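Subject: Re: [limden-house] Kitchen floor, oil or lacquer?
From: Balthasar Zwahlen
Date: 24 June 2025

Dear all,

Marti wrote:

> We want to finish the wood floor in the kitchen before the
> family comes. The shop in Limden says lacquer, my brother says
> oil. Which one did you take, and would you do it again? Also,
> did the color change much?

I took oil, and yes, I would do it again, but not for every house. We have two children and a dog, and the path from the back door to the stove gets scratched whatever is on it. With oil I can sand one board by hand and oil it again the same evening. My neighbor has lacquer. His floor is easier to mop, but when it wore through by the sink he had to do the complete room. 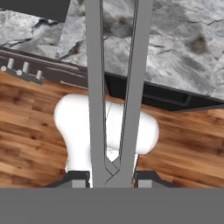
Glossy white on the floor, computer rendering.

For the work itself, I put on two coats of Flavum with a cotton cloth and waited six hours between them. The can says four, but in April my kitchen was still cool and the first coat stayed sticky. Please wipe off everything the wood does not drink. I was lazy in the corner behind the door, and this corner collected dust for weeks. And lay the used cloths flat outside to dry, never in a ball in the trash, they can start a fire by themselves. 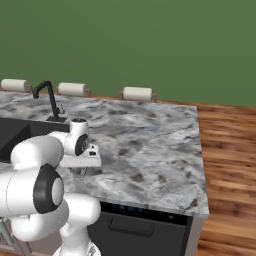
About the color: it becomes warmer and a little darker, more than I expected from the small sample. Test it on a spare board, and look at it in the morning and also with the lamp on. If you find it too yellow, Jeltska sells an oil with some white pigment in it. I tried it only on a shelf, so I cannot say how it wears under shoes.

One can was enough for us, with a rest that I keep for repairs. I needed three evenings with the sanding, and my knees would have liked more. You can borrow my edge sander if you bring your own paper for it. It is at my sister's house until the weekend.

With kind regards,
Balthasar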